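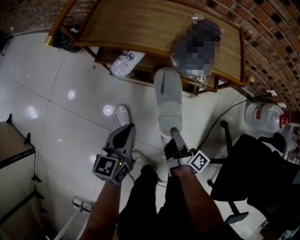
Kumaresan Mudaliar
Staff Writer, Clinical Research

A blood test for kidney damage gave results close to those of the standard urine test in a study run at the Radebe Clinic, according to findings released in February. The test, named Cillolley, measures a protein that builds up in the blood when the filtering units of the kidney begin to fail.

The study enrolled 300 adults with type 2 diabetes. Of these, 200 had no earlier diagnosis of kidney disease. Each person gave a blood sample and a urine sample at the same visit, and both were sent to the Brendlow laboratory for analysis. Technicians reading the blood samples were not given the urine results. 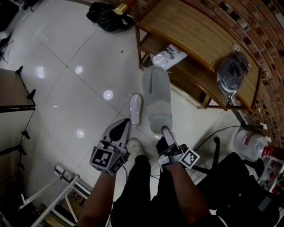
Cillolley flagged early damage in 105 participants. The urine test missed eight of them at the first visit but was positive when repeated. Urine protein can rise for a short time after exercise or during a fever, and doctors usually ask for a second sample before making a diagnosis. The blood marker appears to vary less from day to day – a point the authors say needs more work, as each person was sampled only once for it.

The test has limits. It does not show what is causing the damage, and it has not been studied in children or during pregnancy. Participants with severe liver disease were left out, as the liver helps clear the protein.

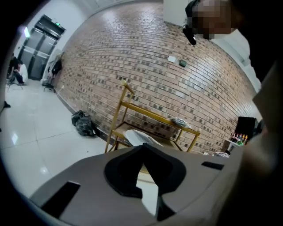 Brick wall inside the room.

Faritz, the company that makes the test, paid for the laboratory work. The clinic handled enrollment and the statistical analysis. A longer study will track whether people with a high reading go on to lose kidney function – enrollment for that study is open at the same clinic. Until it reports, the authors advise that people with diabetes continue with their regular urine testing.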